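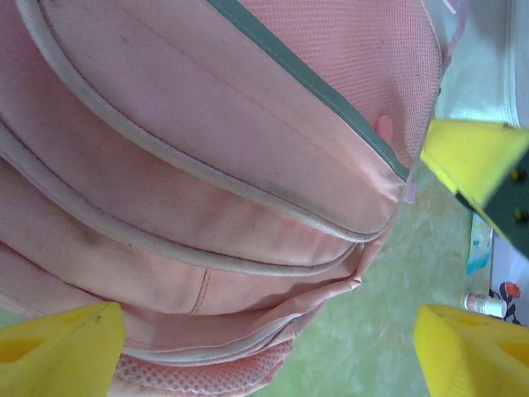
The Saturday the gripper would not let go

How a small fault at a bag-sorting project made a team rewrite its rules for stopping a robot

The alarm that should have sounded did not sound. At ten past four on a Saturday in December, a robot arm in the Treseck workshop closed its two yellow fingers on the strap of a child's backpack, lifted, and met resistance. The other end of the strap was wound twice around the wrist of Lionel Picard.

He was not badly hurt. He had a red line on the skin for some days and a sore shoulder for longer. But when I visited him after the winter holidays, he still wanted to talk about the eleven seconds before the arm stopped, and why they were so long.

Treseck takes in used bags. They come from schools, lost property offices and charity shops, and most are dirty, so they must be emptied, looked at and sorted before washing. The firm uses a robot cell called Dusex for the first part of this work. The arm has a small camera at the wrist, close to the fingers, and with this camera it looks for zips, piping and handles, the places where it can take hold without tearing the cloth.

Backpacks are the difficult ones. A pink one with pockets stacked one above another, grey piping between them and mesh below the zip gives the camera many edges, and nearly all of them curve. "For a person, it is a bag," Picard told me. "For the arm, it is twenty places to pinch, and nineteen are bad."

On the afternoon of the accident the arm had stopped by itself with the message "no grasp found". This was ordinary. In the previous month the log shows 391 such stops. The rule was to press the pause button, open the side gate, turn the bag a little, close the gate and press resume. Picard had done it so often that his hands knew it better than his head.

He pressed pause. He opened the gate. The bag had fallen against the next one and the strap was caught, so he wrapped the free end around his wrist to pull harder. While he was pulling, the arm found its grasp.

Two things had gone wrong together. The first was a switch on the gate. It was made to report an open gate to the safety controller, but a metal tongue inside it had bent, and the controller continued to believe that the gate was closed. The second was in the software. The pause button stopped the movement of the arm, but it did not stop the program which looked at the camera pictures. When Picard moved the bag, this program saw a new and better edge. An update installed four days before, from the software firm Jirix, allowed the arm to leave the pause by itself if the gate was closed and a good grasp had appeared. It was meant to save time. With the bent switch, the gate was always closed.

The fingers themselves did what they were told. They are limited to a low force, and the arm in this cell moves slowly, at 250 millimetres per second at most. Everybody I met mentioned these limits, and it is true that they kept a bad afternoon from becoming a very bad one. But a slow arm is still stronger than a shoulder. The collision detection, which must notice an unexpected load, had been made less sensitive in the autumn, after heavy school bags had caused too many false alarms. It waited until the load was high and steady. A man who is pulled gives way, so the load was neither.

A colleague at the packing table heard him shout and hit the red emergency button. That button cut the power, as it should. The fingers, however, stay closed when the power is cut, so that nothing heavy is dropped. Picard had to be freed with scissors.

The cell stood still for seven weeks. An outside inspector, Negussie, was called to examine it, and the report has 47 pages of which I was allowed to read the half. It is written without anger. It says that the gate had one switch where it needed two of different types, and that no test of this switch was recorded after the first installation. It asks why a button with the word "pause" on it was used as protection for a person's hands.

This last question is the one I heard repeated most. At many small sites the pause button is near, and the proper lock-out is far and slow. At Treseck, a full restart took six minutes. With so many stops in a month, it is easy to understand the choice — and easy to see that it was never really made by anybody. It grew.

Jirix has withdrawn the automatic resume from all its customers. The new gate has two switches, and opening it now removes power from the motors. There is also a hand lever which opens the fingers without electricity. Picard tried it himself before he signed the form for the restart. He tried it, he says, until the engineer became impatient.

The restart takes less than a minute now, because the controller keeps the position of the arm in memory. The stops have not become fewer. Bags with mesh remain the worst, as the fingertips catch in the larger holes, and the team has begun to sort some of them by hand.

Picard is back at the cell three days a week. He keeps a pair of blunt scissors on a hook beside the gate, and the inspector has added them to the list of required equipment.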